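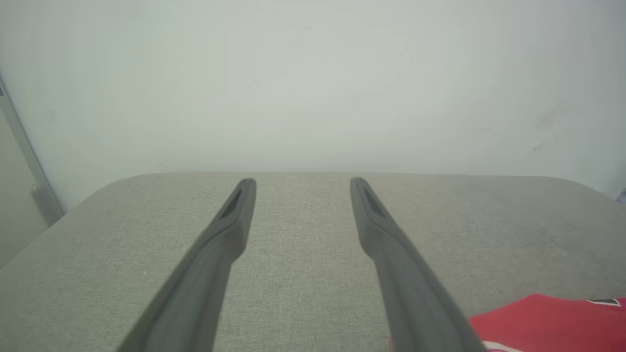

Pinza abierta, vista desde la muñeca, con la tela roja a la derecha.

Desde noviembre seguimos en Gouveia una norma corta para doblar ropa con dos brazos. La escribió Latifa Hamdy y cabe en una hoja.

Ningún episodio empieza con algo entre los dedos. La velocidad se queda al 10 % hasta el primer agarre. Se coge por una esquina o un ribete, nunca por encima de un número estampado, que se marca enseguida. Mientras una pinza sujeta, la otra espera abierta. 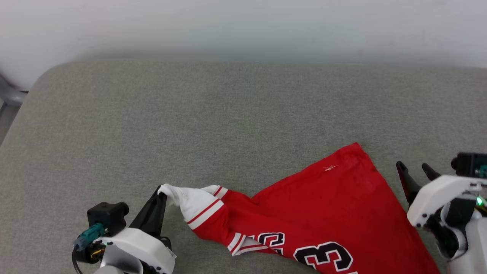 La izquierda sujeta la punta blanca de la camiseta; la derecha, abierta.

Llevamos 1,093 episodios anotados y hemos descartado 81, casi todos por saltarse la regla de la espera. Los descartados no se borran: van a otra carpeta con el motivo escrito.

Me falta acordar con los de Skendano cuánto se puede levantar la tela. Ellos piden 4 cm y a mí me parece poco.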